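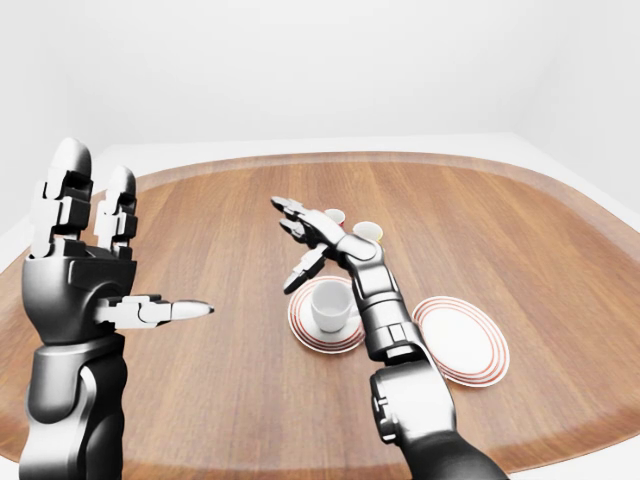
Planning before purchase: how Fetdale is budgeting for its first humanoid

9 July 2021

Fetdale runs residential care homes and a central kitchen out of Bristow. It doesn't own a robot. It has an equipment manager, a draft budget with 47 lines in it, and a simulation licence that has been running since January. The manager agreed to talk to us about the budget on the condition that we left names out, the decision on the purchase still being open.

We met in the office beside the kitchen. The equipment manager has been buying for Fetdale for 11 years, mostly dishwashers, combi ovens, bed lifts and the odd delivery van. The humanoid is the first item on the list that nobody in the building had bought before.

"With a dishwasher I know what questions to ask," the manager said. "I know what the seals cost, I know how long a technician takes to get here, and I know what the last one was worth when we got rid of it. I had none of that for this. So the first thing I put in the budget was money for finding out."

That money went on Lui, a simulation package that lets a buyer set up a room, put a model of a robot in it and try tasks before anything is ordered. Fetdale pays $3048 a month for it, which includes the support line and some help building the rooms. The robot being modelled is a two-armed humanoid with jointed hands, sold by Skerkia. The work is table clearing and table setting in the dining rooms, between meals, when the residents have gone and the staff are wanted elsewhere.

We asked why they had started with crockery. Floor cleaning machines are cheaper and have been around for years.

"We've got floor machines. They're fine," the manager said. "The hours we can't fill are the dining room ones. It's a short shift, it's in the middle of the day, and people don't want it. I went through the rosters and that was the gap. If the gap had been in the laundry we'd be having a different conversation."

The purchase price was the easiest figure to get, the manager told us, and took up the least of the discussion. Skerkia quoted for the robot, the charger and a spare pair of hands in one letter. Everything that came after took much longer. Freight was quoted separately. So was the crate, which has to be kept in case the unit goes back for repair, and which is big enough that somebody had to find a place to store it.

"The crate got its own line. People laughed at that," the manager said. "Then I asked them where they'd like me to put it."

Insurance was slower again. Fetdale's broker wanted to know whether the robot would be working near residents, near staff or alone, and the premium was different for each. The draft budget assumes it works with one staff member in the room and no residents. That assumption has a cost of its own, in that the staff member has to be paid to be there. In the first version of the budget that wage had been left out altogether.

"It was my mistake and it was a big one. I'd counted the hours it would save and I hadn't taken off the hours of the person standing next to it. When I put that in, the first year didn't pay. It still doesn't. I've stopped trying to make the first year pay." 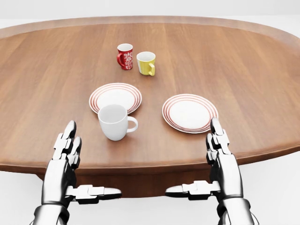 Hands are the part of the budget that has moved most. In the original draft there was a single allowance for wear parts, copied from the format used for kitchen equipment, and it covered the whole machine. The simulation work changed the manager's mind. The trial table is laid with two plates with red rings and three mugs, each a different shape, and it was the mugs that caused the argument. The red one has a narrow loop of a handle, the yellow and white one has an angular handle with a squared corner, and the large white one has a rounded one. The question put to Skerkia was whether one type of fingertip would suit all of those, and what a set of fingertips costs.

"They said one type should do it, and they also said to treat the tips as a consumable," the manager said. "I was happy enough with that answer, but a consumable goes in a different part of my budget. It comes out of operating, every year. It's like buying gloves. So we took the hands out of the wear allowance and gave them three lines: tips, covers, and a yearly service."

There was a suggestion early on that Fetdale could make life easier for the robot by replacing its crockery with one standard mug and one standard plate. The manager costed it. The crockery itself was affordable. The objection came from the homes, where a fair number of residents bring their own cup and expect to keep drinking from it.

"I took it out. I don't think you should ask someone to give up their cup so I can have a simpler spreadsheet. If it can't pick up what we've got, it's the wrong machine for us, and I'd like to know that before I've paid for it."

The furniture was another matter. The tables in the newer homes are wooden and oval or round, while the older homes have square ones pushed together in fours. Lui's people built an oval one for the trial. The manager has since asked for a square one too, and for a narrower gap between tables, after somebody went out with a tape measure and found that the aisle in one of the older dining rooms was tighter than the drawings showed. Changing that room in the simulation was covered by the licence. Changing the real room would mean losing a table, and that means fewer seats, and the homes have views about seats.

We asked how much weight a simulation could bear in a decision like this. The manager was careful with the answer.

"It tells me about reach. It tells me whether the arms get across the table or whether the thing has to walk around to the other side, and that affects how long a room takes. I trust it for that. I don't trust it for wet plates, or for a mug with a bit of cold tea left in it, or for a tablecloth. I've asked about all of those and I've been told they're hard to model well. Fine. So there's a line for a site trial, and the purchase doesn't go ahead without one."

The site trial is planned for one dining room with 40 seats. Skerkia has offered to lend a demonstration unit and an operator, and to take the hire fee off the purchase price if Fetdale goes on to buy. The manager wants that offer in writing, with an end date on it, and wants the operator's travel and accommodation listed separately. On the last two large purchases the travel turned up later, as an extra.

Electrical work is in the draft as well. The charger needs its own circuit, and the store room where it would live has one double outlet shared with a fridge. An electrician has quoted. There is also a line for wi-fi, which the manager describes as the most boring thing on the list and the one most likely to hold up the trial. The dining rooms have weak coverage at the far end from the kitchen, and the robot needs a steady connection for its updates and for the supplier to log in when there's a fault.

"I asked what happens if it drops out halfway through a table. The answer was that it stops where it is and waits. That's safe, and I'm glad of it, but then a person has to finish the table with a robot standing in the way. So it's worth fixing the wi-fi."

Fetdale has looked at leasing. The monthly figure was attractive and the contract included service, but the lease ran for longer than the manager thought the current model would be worth having. There was also a clause about returning the unit in original condition that nobody could define to the manager's satisfaction. For now the draft assumes an outright purchase, written down over a short period, with nothing allowed for resale.

"I've put zero for resale. I've been told that's too gloomy. If there's a second-hand market by then, good, I'll take the money and be pleased about it. I can't find one to look at today."

Training is the last of the larger items. The supplier's course is for two people, and the manager has budgeted for four, on the grounds that people take leave and people move on. Each of the four will need to be covered on the roster while they're away, so there is a wage cost beside the course fee. The manager would like at least two of them to come from the dining room staff, and has asked the homes to put names forward.

How have those staff taken it? The manager said opinion was mixed. Some were keen to have a go. Others wanted to know whether their hours were next, and had been told in writing that the purchase would be set against vacant shifts only. That commitment is in the budget paper too, on the front page, and it limits how much saving can be claimed.

"Finance would like a bigger number there," the manager said. "I've told them that's the number."

When we asked what advice there was for another provider starting on the same exercise, the manager thought about it and went back to the paperwork. Get the service response time before the price. Ask who pays freight in both directions. Find out which parts the supplier keeps in this country and which have to be flown in, and put the waiting time in the budget as roster hours, costed at the rate you'd pay a casual.

The draft goes up for approval once the square-table results are in and Skerkia has replied on the trial terms. If it's knocked back, the simulation licence can be ended with a month's notice. The manager has that on a line as well.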